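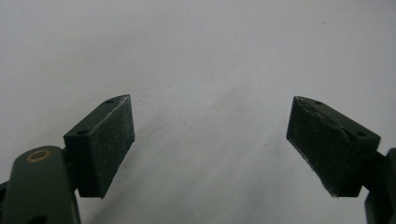 Häufige Fragen zum Greifer-Selbstbau

Wir bauen in der Gemeinschaftswerkstatt Karasgate unseren eigenen Zweifingergreifer, Projektname Skistcombe. Seit die ersten Fotos herumgehen, kommen viele Mails (danke dafür!), und einiges wird immer wieder gefragt.

Woraus sind die Finger?

Arme und Backenblöcke kommen aus dem 3D-Drucker, dunkelgrünes PETG, 100 Prozent Füllung bei den Armen. Die Blöcke dürfen leichter sein, da reichen 24 Prozent locker. Warum grün? Die Rolle war da, und inzwischen gefällt es uns so gut, dass wir nachgekauft haben.

Was ist das für ein schwarzer Belag auf den Greifflächen?

Moosgummi, selbstklebend, 3 mm stark. Wir haben vorher Silikon, Fahrradschlauch und sogar Schleifpapier probiert. Der rauhe Moosgummi hält Schrauben, Stifte und Pappschachteln gleich gut fest, das war ein richtig schöner Abend! Er sammelt allerdings jeden Krümel ein. Helle Fusseln auf dem Schwarz stören beim Greifen nicht, ab und zu mit Klebeband abtupfen genügt.

Die Oberkante vom Belag wird unsauber. Was mache ich falsch?

Vermutlich nichts, unsere sieht auch nicht überall schnurgerade aus. Am besten klappt es, den Gummi mit etwas Überstand aufzukleben, über Nacht liegen zu lassen und dann mit frischer Klinge in einem Zug abzuschneiden. Bei einer stumpfen Klinge reißt der Schaum aus.

Muss ich die Messingringe in die Gelenke setzen?

Bitte ja! In der ersten Version lief die Achse direkt im Kunststoff, und nach einer Woche Dauertest hatte das Gelenk spürbar Spiel. Das Loch im Modell ist absichtlich knapp. Mit einer Reibahle vorsichtig aufweiten, dann den Ring im Schraubstock gerade einpressen. Nicht hämmern.

Kann ich die Backen tauschen?

Klar, dafür sind sie eigene Teile. Oben auf jedem Block sitzen zwei Schraubenlöcher, eins zur Spitze hin und eins am anderen Ende. Lionel Courtois hat schon eine Variante mit V-Nut für Rundstäbe gezeichnet, sie liegt als Datei 519 im Projektordner.

Die Backen stehen schräg zueinander. Gehört das so?

Bei offenem Greifer ja. Stellt sie nicht am geöffneten Greifer nach, sondern fahrt ihn langsam zu und schaut, ob die Flächen sauber aufeinanderliegen. Ein Blatt Papier dazwischen zeigt schnell, wo es klemmt und wo Luft bleibt.

Welcher Untergrund eignet sich für Greifversuche?

Hell und matt. Auf unserer glänzenden Tischplatte hat die Kamera ständig Reflexe für Teile gehalten – seitdem arbeiten wir nur noch auf mattem Weiß. Flecken dürfen sein, solange die Erkennung sie nicht für eine Schraube hält (ist passiert).

Kann ich mitbauen, auch ohne Roboter zu Hause?

Unbedingt! Kommt montags ab 18 Uhr in die Werkstatt, Drucker und Werkzeug sind da. Wer eigenes Filament mitbringen will: Die Farbe ist uns völlig egal.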